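Account access and device sign-in checklist
Site: Dudora front office and meeting room
Completed: Jan 3, 2019
Form 1884

1. Sign-in settings
Two-step verification enabled on all staff messaging accounts: Yes
Comment: Ridura still sends codes by SMS. Move to the authenticator app.

Recovery phone numbers current: No
Comment: 5 accounts list numbers cancelled in December. Virtual numbers are not accepted for recovery.

Screen lock set to 15 minutes or less: Yes

2. Shared devices
Imari tablet signed out after each booking: Partial
Comment: Session remained open under a staff login. Signed out at time of check. Set automatic sign-out at the server.

Passwords or codes written on or near devices: None found
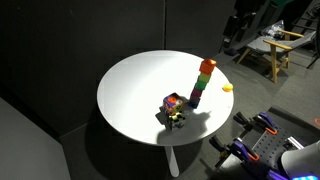
Round white table with stacked coloured blocks.

3. Linked sessions
Desktop sessions reviewed and unknown entries removed: Yes
Comment: Two browser sessions had no device name. Both revoked and the passwords changed.

Friend verification required for new contacts: Yes

Former staff removed from group chats: No
Comment: The Fuchs project group has not been updated. The group owner must do this; an administrator cannot.

4. Follow-up
Update recovery numbers: 5 working days
Authenticator rollout: open, licence count to be confirmed
Fuchs group membership: recheck at next inspection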